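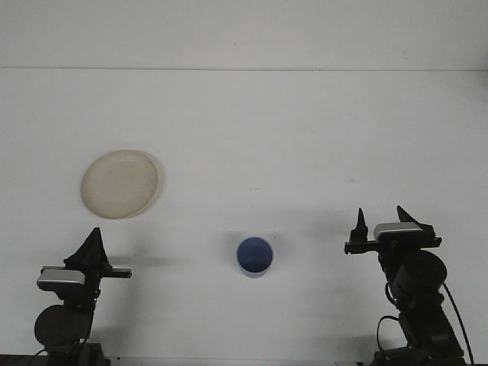

원격조종 시연 데이터, 다들 몇 개나 모으세요?

자유게시판 > 로봇팔/모방학습

납땜하는너구리
양팔로 파란 컵을 접시에 올리는 작업 가르치는 중이에요. 리더암 잡고 하나하나 손으로 시연하는데 지금까지 429개 모았거든요. 근데 학습시켜 보면 컵 위까지는 잘 가놓고 꼭 옆을 집어요ㅠㅠ 조종은 Plumero로 하고 있고 설정은 거의 기본값입니다. 더 모아야 할까요, 아니면 제 시연이 문제일까요?

반박자늦게
저는 비슷한 작업에 2,000개까지 갔는데 솔직히 후회해요. 뒤로 갈수록 지쳐서 막 집었더니 로봇도 똑같이 막 집더라고요ㅋㅋ

moru_lab
개수보다 컵 위치요. 매번 비슷한 데 놓고 시작하지 않으셨어요? 저는 63개로도 됐어요. 대신 컵이랑 접시 자리를 매번 바꿨고, 망설인 시연은 싹 지웠습니다.

납땜하는너구리
앗 찔리네요. 컵은 거의 늘 두 팔 사이에 놨어요. 접시는 왼쪽 고정이고요. 집는 건 전부 오른팔로 하고, 들면 낮게 띄운 채로 접시 쪽으로 가져가는 식이에요.

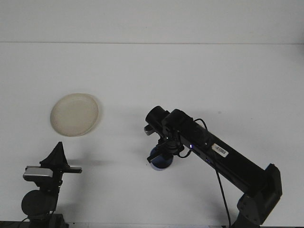
높이 들면 접시 위에서 자꾸 흔들려서 이렇게 습관이 들었는데, 혹시 이것도 안 좋은가요?

반박자늦게
낮게 가는 건 괜찮은데 접시 테두리 조심하세요. 저는 거기 걸려서 엄청 고생했어요.

moru_lab
그리고 망설인 시연은 꼭 빼세요. 멈칫하는 것까지 배워요.

오후세시커피
윗분 말씀엔 반대요! 살짝 빗나갔다가 다시 맞추는 시연은 남겨야 해요. 깔끔한 것만 넣으면 한 번 어긋났을 때 복구를 못 합니다. Castberg 팔로 해봤는데 그런 거 다 지운 모델이 훨씬 못했어요.

moru_lab
복구 동작이랑 멍하니 서 있는 건 다르죠. 저는 뒤엣것만 지우란 얘기였어요.

오후세시커피
아 그럼 인정ㅋㅋ 근데 63개는 여전히 적어 보여요.

납땜하는너구리
감사합니다! 일단 컵 자리를 4구역으로 나눠서 화요일부터 다시 모아볼게요. 기존 것도 돌려보면서 멈춘 구간만 잘라내고요. 결과 나오면 댓글 달겠습니다.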